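4.2 Reading small multiples at a glance

We were delighted by how much readers could pull out of a small-multiple display in a very short time. Each of the 80 participants at the Tratdale site saw a page of 12 little line charts, all drawn on the same axes, and was asked to name the panel whose trend broke away from the rest. Every chart held 200 points. We expected people to work along the rows one by one, and some of them did, but many simply looked at the whole page and pointed (several started pointing before the moderator had finished the question!). One participant's answers were lost when a sheet went missing, so the results in this section rest on 79 people.

The shared vertical scale did a great deal of the work. When each panel was allowed its own scale, a nearly flat series could look as dramatic as a steep one, and readers went for the panel with the busiest line. Hatem Ragab, who drew the first versions of the Plorkesano pages, had warned us about this early on, and it was a real pleasure to see his hunch hold up so clearly in the answers. We also tried a compromise with two scales per page, marked by a light gray band behind the panels. Readers liked the look of it and then ignored the band almost completely.

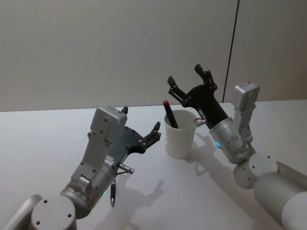
Figure 7

Labels placed at the end of a line beat a separate legend in every version of the page we tested. With a legend, the eye has to leave the line, find the matching color, read the name and travel back, and on a crowded chart it often comes back to the wrong line. With a label at the end, name and data are read in one sweep. Reach is a good way to think about it: in Figure 7 the two arms come in from opposite lower corners toward one spot on the table, where the cup with the marker stands, and a reader's eye should be able to close in on a value just as directly from the axis and from the label. Once we had started thinking in these terms we found detours all over our own charts, including a footnote in the Kevik set that sent people to another page and back.

Gridlines gave us the most surprising result of the whole study. We had planned to remove them, following the common advice to strip away everything that is not data. Yet readers who had faint horizontal lines compared panels across a row with far more confidence, and their comments were full of remarks such as "I could just slide over." Vertical lines brought no such gain. We now keep three horizontal lines per panel, drawn thin and pale, and we would love to see this tried on bar charts and dot plots too. The El Idrissi pages, which use up to 1000 points per panel, would be a wonderful place to begin, as the lines there are dense enough to hide a grid almost entirely.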